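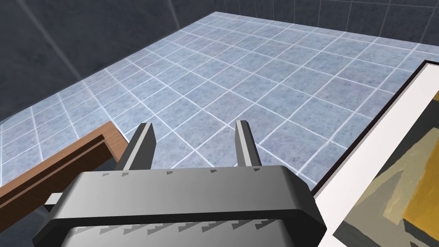

The packers had been told the arms would take over the lifting and leave the rest alone, and one of them says that is mostly how it went. She has been at Stiltcombe for 16 years, the last of them on the framed goods line.

"My back is better," she says. "But I used to talk to the person across from me. Now I watch a screen."

Maltton rehearses each new grip in simulation before it reaches the floor. The packers get to see the runs and send back notes. "They had it picking up a frame by the mat," she says. "You'd ruin it. I told them so, and they changed it."

Four people from her shift have moved to inspection, on the same pay. She was offered a place there in November and turned it down. "I like packing," she says. "I'll stay while there's packing to do."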